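5. Setting up the shelf routine

The Vititz arm will put fruit on a shelf all day long, provided the shelf is where it was told the shelf would be. Most calls to Dundon support begin with somebody having hoovered.

Before you start

You will need the shelving unit, a basket, some fruit and a clean glove for the hand. Real fruit is fine. Graça Brandão has used the same wax lemon since March and reports no complaints from it.

CAUTION: Keep your own hands out of the cubbies while the arm is live. It does not know you from a pear.

5.1 Push the shelving against the wall and check that it does not rock. If it rocks, pack the low corner and check again.

5.2 Stand the basket on the floor in front of the unit, at the opposite side from the arm.

5.3 Pull the glove on as far as the cuff and smooth out any folds at the fingertips. Small items slip out of a baggy glove, usually under the sofa.

5.4 Set the approach speed to 118 and the lift height to 300 mm. Leave both alone until the arm has finished one full run.

5.5 Start with two or three pieces in different cubbies, then send the hand to an upper shelf with something small. Stop it over the front edge, as with the greenish item held above the top-right cubby, and look at the gap between glove and board.

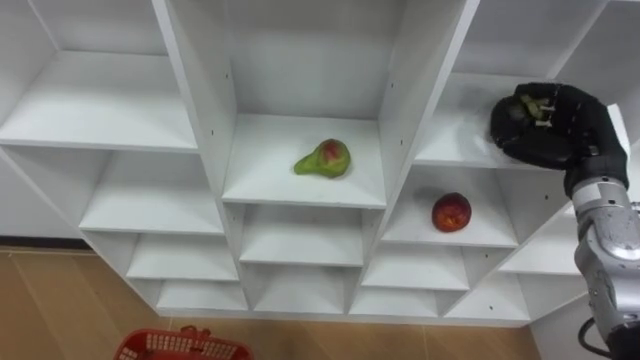 5.6 If the knuckles would touch the board, raise the hover point by one notch and repeat step 5.5. If the gap looks generous, leave it generous.

5.7 Check that the cable has slack at full reach. A tight cable wins every argument with the forearm.

NOTE: Wipe the shelf fronts every Wednesday, then run step 5.5 again. Wiping counts as moving the shelf.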